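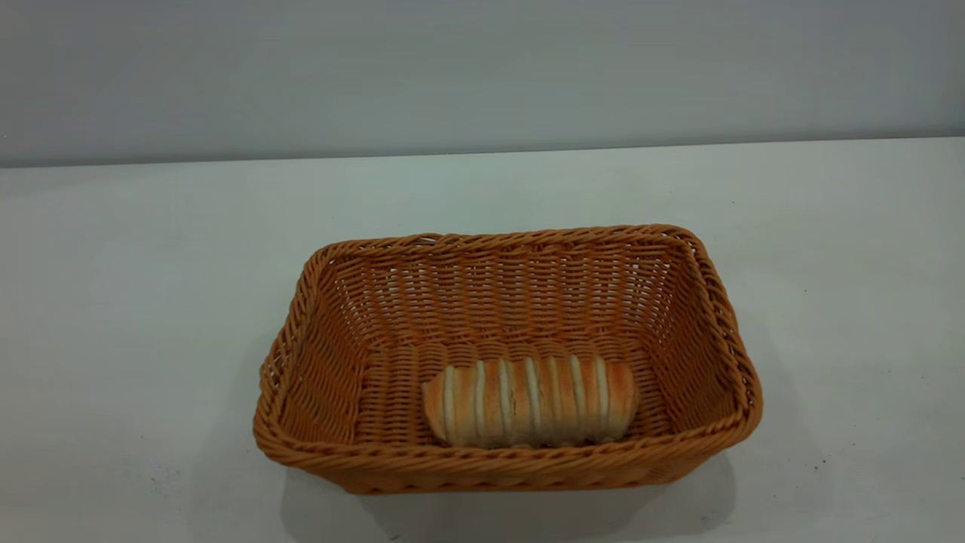

Mehrangiz Kordestani replied at 09:40:
Thank you for the report. Before I look at the order page, can you tell me if the wrong delivery slot appears in the confirmation email too, or only on the screen? And which version of Fletov does the shop use?

Golnar Naseri replied at 10:15:
Only in the email. On the screen the customer chooses 7:00 and sees 7:00. The email says 6:00. The version is Fletov 2, installed by Vahidi when we moved the bakery shop from the old site. I attach the text of one email below.

Order received — Delulmont Bakery
Breakfast rolls, morning delivery
Your slot: 6:00

I have already tried these things:
Cleared the cache, no change.
Saved the email template again, no change.
Made a test order from my phone, same wrong hour.

It started after the clocks changed in October. We had some 20 orders with the wrong hour until a customer telephoned.

Mehrangiz Kordestani replied at 11:05:
The time zone is set in two places. One is under Shop, Settings, Region. The other one is in the mail module, under Dronda, Sending, Local time. Please check if the second one has a fixed offset in place of a city name.

Golnar Naseri replied at 11:30:
You are right, it is a fixed offset. The note beside it is from 2012, so I think it was copied together with the old settings. I changed it to the city name and sent a test order. Now the email says 7:00.

One question remains — the emails which are waiting in the queue, will they go out with the old hour?

Mehrangiz Kordestani replied at 11:50:
Yes, they were already written. Open the queue, select them and press Rebuild. Do not press Resend, it sends the old text again.

Golnar Naseri replied at 12:20:
Rebuilt, the hours are correct. Please keep the ticket open until tomorrow morning's orders have passed.

Status: waiting for customer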